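I am back from accordion camp and my left arm feels like somebody else's arm, and I would go again tomorrow if they'd have me.

For anyone new to this blog: I bought a used Fallier accordion last winter after hearing one through the wall of a bakery (long story, it's in the January posts) and I've been teaching myself in the den ever since. My family has been very patient. My dog has been less patient. I had gotten to where I could play a waltz with my right hand and a different, slower waltz with my left, and I figured it was time to get some help.

Plirkurau is a week-long camp up above Hurnier, 1,516 feet according to the sign at the gate, and it's been running every August since before I could drive. You sleep in cabins, you eat at long tables, and you play from after breakfast until your fingers quit. There were 11 of us in the beginner group. I'd been scared I would be the oldest or the worst, and I was neither, though I got close on the second one.

Our teacher was Digby Cosgrove, and I can't say enough good things about him. He didn't let us touch a key the whole first morning. We just opened and closed the bellows. Open for eight counts, close for eight counts, one button held down, same volume the whole way. Try it! I thought I'd be bored out of my skull and instead I was sweating by coffee time. I've been treating the bellows like a door I had to keep pushing open, when really they're the whole sound. Loud, soft, sad, bouncy - it's all in there, and the keys are just picking which note gets to have it.

By the second day we were on tunes, and I mean a lot of tunes. We learned 14 of them in the week, all by ear, no paper. I read music pretty well and I hated this at first. Digby would play a phrase, we'd play it back, he'd play it again with his eyebrows up, and we'd play it back less wrong. Then the next phrase. Somewhere in the middle of the third tune I noticed I'd stopped naming the notes in my head and was just going where the tune went. It lasted maybe a minute before I got excited and fell off, but wow, what a minute.

My favorite is a little thing called Pomare, a polka in two parts with a hiccup in the second one where you'd swear a beat went missing. It hasn't (I tapped it out on my knee at dinner until my neighbor moved her soup). I've played it every day since I got home. I'm still landing on the wrong bass button when it goes back to the top, so if you've got a good trick for finding C without looking, please, please leave it in the comments.

Things I'd pack next time: a stool cushion, earplugs for the cabin, a towel for the knee that holds up the bass end, and way more socks. Also a headlamp. The path to the showers is all roots and people practice out there in the dark, so you come around a tree and suddenly there's a tango.

The evenings were the best part. The advanced players sat on the porch and anybody could sit in behind them and play along quietly, or just hold the drone, and they'd nod at you like you were a real member of the outfit. One night it rained hard enough that we all crammed into the dining hall with the chairs pushed back, and the sound of that many reeds in a wooden room went right up through my shoes. I didn't play much that night. I mostly sat there grinning.

I've got a list of homework now. Bellows every morning before the coffee's done. One new tune every 2 weeks, by ear. And I'm supposed to play for another human being at least once before the leaves come down, so my sister has been warned and is clearing her porch.

If you've been on the fence about a camp like this for whatever instrument you've got in the closet, go! Ask if there's a real beginner group, and bring the instrument you have even if one key sticks. Mine does. It's the F sharp.
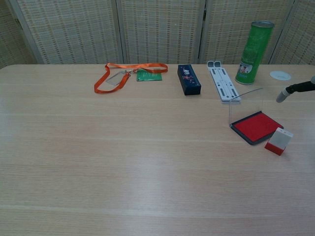
Filed under: SQUEEZEBOX DIARY

Coming up next: I try to replace a shoulder strap by myself, with a borrowed screwdriver and a lot of confidence.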